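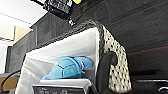 **供媒体使用，可即时发布**

# Vulow 推出 Sarnura 软布收纳篮，并对“十分钟整洁”的说法表示怀疑

家居用品公司 Vulow 今日宣布，旗下 Sarnura 系列软布收纳篮将于十一月开始销售，首批货品由零售商 Devix 的门店和网店供应。随产品一同公布的还有一份使用说明，篇幅比同类产品的说明书长不少，其中相当一部分在讲收纳篮做不到的事。

这个行业多年来一直在告诉顾客，买一个篮子，家里就整洁了。Vulow 对此不太相信。一个带白色内衬的布篮可以把一只浅蓝色毛绒玩具和一只白色盒子放到一起，地上因此少了点东西，这一点没有争议。至于玩具的主人第二天能不能想起它在篮子里，盒子里的东西会不会从此再没人打开，篮子一概不管。

“我在这一行待得够久，看过太多样板间。”Vulow 产品负责人 Steinar Bach 表示，“样板间里的篮子总是装着一条叠好的毯子。我还没去过哪户人家，篮子里真的只有一条毯子。”

## 为什么先看杂物

Sarnura 的设计工作在 Lauritsen 工作室进行。工作室最初提交的方案附有一套漂亮的效果图，篮子里放着亚麻布和干花。Vulow 退回了这套图，要求改用家里真正会堆起来的东西来讨论尺寸：毛绒玩具、带印刷的纸盒、瓶子、纸袋、海绵块，还有那些说不清属于哪个房间的小物件。

这个要求听上去理所当然，做起来却拖慢了进度。毛绒玩具会鼓出来，纸盒有硬角，瓶子竖着放会倒，横着放又占地方。软布篮壁碰到这些东西会往里折，放在网页上当然不如一个撑得笔直的空篮好看。Lauritsen 曾建议加硬板，把篮壁撑起来，Vulow 没有采纳。硬板能让篮子在照片里更挺，可是折叠以后多出来的厚度，最终要由顾客的柜子来承担。

公司也不打算把“软”说成一种美德。软布篮装得偏了就会歪，沿着篮口抓起来的时候，整只篮子会变形。如果家里需要存放书籍、工具或者玻璃器皿，Vulow 的建议是去买一个硬箱子，不必买 Sarnura。

## 地面这一关

收纳用品的宣传很少谈地板，好像篮子都浮在空中。实际使用中，篮子放在什么样的地面上，往往决定了它会不会被人踢来踢去。浅色布面和深色地毯放在一起很显眼，走路时容易看见，脏了也同样容易看见。短绒方块地毯上推动篮子比较费劲，光滑地砖上又太省劲，小孩很快就会发现篮子可以当车开。

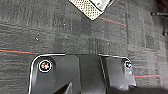 *灰色地毯，地面上有几道细细的橙红色线条。*

有些家庭喜欢用胶带在地上给篮子划一个位置，网上也有不少教程力推这种办法。Vulow 对它的评价比较保留。划了线，东西确实有了“应该在的地方”，但一家人里通常只有划线的那个人在乎这条线。使用说明里仍然写到了这个办法，措辞是“可以试一试”，没有写“有效”。胶带在地毯上留下的残胶如何清理，说明里也有一小段，这一段 Steinar Bach 坚持不许删。

他还要求删掉宣传册初稿中的“让空间呼吸”。“空间不呼吸，”他在批注里写道，“写篮子的深度。”

## 一个篮子里到底该放多少

说明书给出的做法很朴素：

- 把常用的东西放在最上面，不常用的东西不要放进篮子。它们需要的是一个贴了字的盒子，或者一次认真的丢弃。
- 瓶装物品放进去之前把盖子拧紧，横放时让瓶身顺着篮子的长边。
- 软的东西塞在旁边，能少滚几下。
- 篮子留一角空着，晚上收拾时总会有一件没地方放的东西。
- 装满以后不要再往上堆。堆出篮口的那一层，和放在地上没有太大区别。

最后一条在公司内部有过争论。销售团队认为，“不要再往上堆”会让顾客觉得篮子太小。产品团队的回答是，篮子本来就不大，容量最大的一款也只有 40 升，写在吊牌上，任何人都看得到。 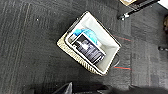
## 试用的结果，以及我们不愿意下的结论

在上市之前，Sarnura 进行了五周的家庭试用。Vulow 不会公布“满意率”，理由很简单：拿到免费篮子的人多半会说满意，这样的数字印在包装上，对付钱的人没有什么参考价值。

试用者写来的意见倒是值得一提。有人说篮子放在沙发旁边以后，孩子愿意自己把玩具扔进去了，投得准不准另说。有人说篮子很快变成了家里所有人的“待处理”，快递盒、袜子、说明书都在里面，其中包括这只篮子自己的说明书。还有一位试用者在意见栏里只写了“内衬太白”，没有补充别的。

Vulow 认为最后这条意见成立。白色内衬让人容易看清底下有什么，找小东西时方便；代价是灰尘、笔印和饼干屑同样一清二楚。首批产品保留白色内衬，灰色内衬正在打样，公司不承诺上市时间。关于清洁，建议用拧干的湿布局部擦拭，擦完敞开晾着。请不要相信任何“免打理”的浅色布料，包括将来可能由我们自己的广告部门说出来的那一种。

试用还暴露了一个设计上的问题。初版的篮口收边偏松，反复提拉之后会走形。Lauritsen 重新做了收边，改过两次才定下来。改过的版本在提拉时要好一些，用上几年会怎样，公司目前没有数据，也不会假装有。

## 篮子与架子

不少顾客会把收纳篮和置物架一起买，Devix 的门店也习惯把两者摆在一起。Vulow 不反对这种陈列，只是希望顾客先想清楚自己缺的是哪一样。

开放式的金属网架有一个篮子没有的长处：什么都看得见。它的短处也是这个。毛绒玩具、纸袋、印着字的盒子和黄色海绵块一旦挤在同一层，看得见并不等于找得到，想拿后排的东西，得先搬开前排的。网格层板对小物件尤其不友好，细长的东西容易卡住或者漏下去，铺一层垫子会好些，前提是有人愿意定期把垫子拿出来抖一抖。

另一种常见情形是上层和底层堆得很满，中间一层却什么也没有。家居博主大概会把它叫作“留白”。我们更倾向于认为，东西是随手放的，弯腰和抬手各有各的惯性。要改变这一点，靠多买一个篮子恐怕不够，先把底层的东西挪一半到中层，不花钱，可以今天就做。 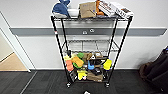
最后修改：十一月，星期三，“篮子与架子”一节文字有调整

如果挪完以后仍然觉得乱，再考虑用篮子把小物件归到一处。购买前请量一下层板的深度和上下两层之间的高度。软布篮放上网架时，篮底会顺着网格略微下陷，重的东西尽量靠近立柱一侧。带脚轮的架子在装篮之前先固定好，推动时也不要让篮子或盒子的一角悬在层板外面。

Vulow 不生产置物架，目前也没有这方面的计划。本节内容曾被 Devix 的采购人员问过是不是“故意劝退”。Steinar Bach 的回复是：“顾客量完尺寸发现放不下，总比拆了包装才发现要好。退回来的篮子我们也不好处理，折痕是去不掉的。”

## 关于环保说法

Sarnura 的包装上没有绿叶图案。布篮耐不耐用，取决于用的人和用的年头，在这件事有答案之前，公司不打算给自己颁发任何形容词。包装改用一张纸质腰封，原因是它比纸盒便宜，顺带也省了顾客拆盒子的工夫。腰封背面印有折叠步骤，建议保留；从试用的情况看，大部分人会在当天把它扔掉，所以同样的步骤也印在缝进侧边的布标上。

## 供货与退换

Sarnura 软布收纳篮提供圆点布面和素色布面，由 Devix 门店及网店销售，价格以店内标示为准。上市期间不设“限时抢购”，也没有买二送一，公司看不出一个不缺篮子的家庭为什么要一次拿走一摞。

未使用的产品可以凭小票在购买门店退货。使用过的产品如出现收边脱线或内衬开缝，由 Vulow 负责更换。因为装得太满而撑变形的，请先把东西拿出来，平放一夜再看；仍有问题的，可以带到门店由店员判断。布面上的污渍不在更换范围之内，饼干屑也不在。

## 样品与采访

媒体可向 Vulow 申请样品，用于拍摄或评测。我们请求评测者至少用自己家里的东西装一次，不要只拍空篮。评测内容无需事先送公司过目，批评意见也不影响后续样品的寄送。

Steinar Bach 可就产品设计、家庭试用及收纳用品的宣传问题接受采访，请通过 Vulow 新闻联络处预约。有关门店陈列与库存的问题，请直接联系 Devix；有关收边和布料打样的技术问题，由 Lauritsen 工作室答复，回复可能会慢一些。

**关于 Vulow**

Vulow 设计并销售家用布艺收纳用品，产品包括收纳篮、抽屉分隔袋和衣物防尘罩。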